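Drirndale Key Round

The Drirndale Key Round is a student robotics event held each January, in which teams teach a pair of robot arms to do a household job: picking up keyrings and hanging them on a row of wall hooks. It is run by the robotics club at Drirndale College and takes its name from its first and best-loved task. The round is known among its followers for slow, tense and often wonderful runs, with whole teams leaning forward over a ring no wider than a coin.

Origins

The event grew out of a second-year class project called Torres, in which students wrote control software for a two-armed robot. The original project asked for nothing more than moving blocks from one side of a table to the other. One group finished early and tried the same program on a set of door keys, with disastrous and very entertaining results. A flat metal ring is hard to see, hard to get under and quick to slide away, and the students were hooked at once. The following year keyrings replaced the blocks altogether, and the class task became an open competition.

Eleven teams entered the first public round. Most came from the college itself, but Pudent, a sixth-form club from the next valley, took second place and has entered every year since.

Format

Each team has 300 seconds for a run and may make as many attempts within that time as it likes. The maximum score is 500 points, shared between the pick-up, the carry and the hanging. A ring that falls after it has been hung loses its hanging points, but the team keeps whatever it earned on the way there. Using both arms is allowed and encouraged, and a clean pass from one arm to the other earns a bonus.

Teams may train their software on recordings of practice runs, on simulated runs, or on a mixture of the two. Practice takes place in ordinary furnished rooms, as the organisers are keen that the robots should cope with sofas, odd shadows and worn tabletops.

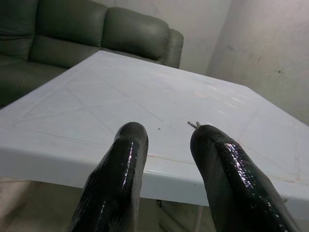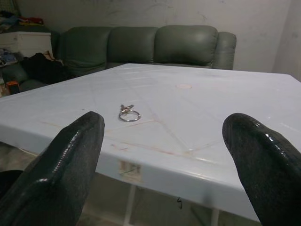
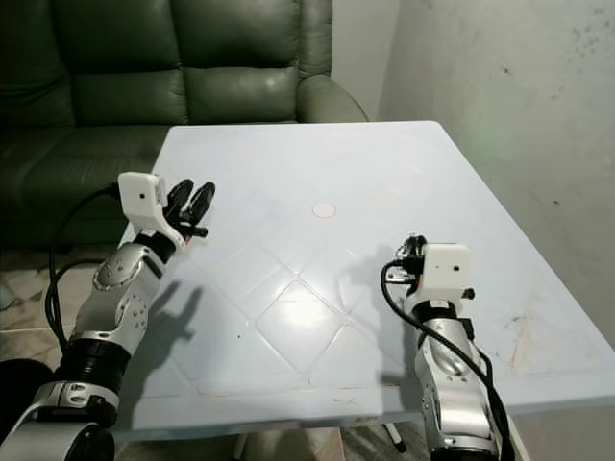
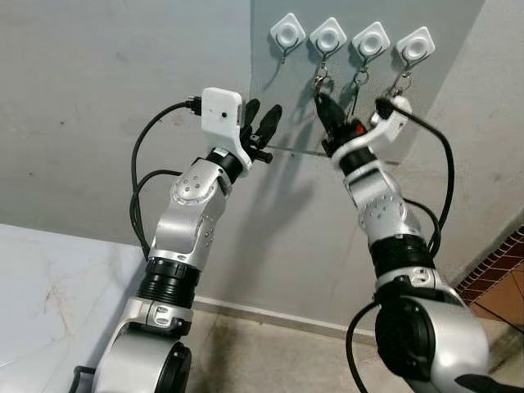 The hanging stage is where most rounds are won and lost. A hook gives a very small target, and an arm that comes in slightly too low will nudge the ring against the wall. Good teams tend to approach slowly from below, stop, look again and only then make the final move. The crowd usually goes quiet at this point, and a successful hang gets a cheer out of all proportion to the size of the object!

Scoring records

For several years the best total stood at 198 points, which shows just how hard the task was for the early teams. The record was broken by a group using a program named Greltitex, the first entry to check its own grip before lifting. If the fingers had closed on nothing, the arm simply opened them and tried again. It sounds a small thing, but it saved a great deal of time, and most later entries have copied the idea in some form. No team has yet reached the full 500.

Teaching

The round remains part of the Torres class, and students may use their entry as coursework. They are marked on their notebooks and on how well they explain their failures, so a team can finish last and still earn a high grade. Notebooks from past years are kept in the college library and make splendid reading, full of crossed-out ideas, sketches of fingers and furious notes about glare from shiny surfaces.

New members of the club usually begin by driving the arms by hand. This gives them a feel for how far the joints can turn and how little it takes to knock a small thing out of reach. Programming starts in the second month, and by the autumn most newcomers have joined a team.

Related events

A junior version for younger pupils uses larger wooden rings and a single peg. Pudent hosts a friendly round each summer with looser rules, including a much-enjoyed category in which the hooks are moved halfway through the run.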